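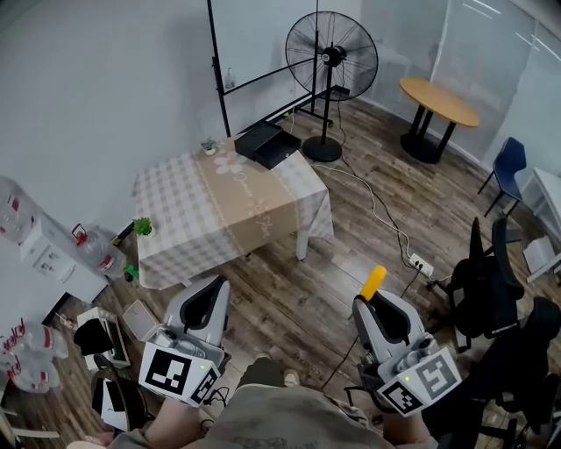 klynch59
So we get one more equipment order before November. I want a second pair of handheld grippers from Hurkevitz. My boss wants to put it all toward an Ueda arm. What would you buy?

perrine_l
Grippers! We ran 2 pairs all last year and never had people waiting for a turn.

SatishP
Disagree. You'll need the arm eventually and the lead time is 50 days. Order it first.

klynch59
Ugh, didn't know it was that long.

perrine_l
Still grippers lol. And budget for spare finger pads, we forgot those.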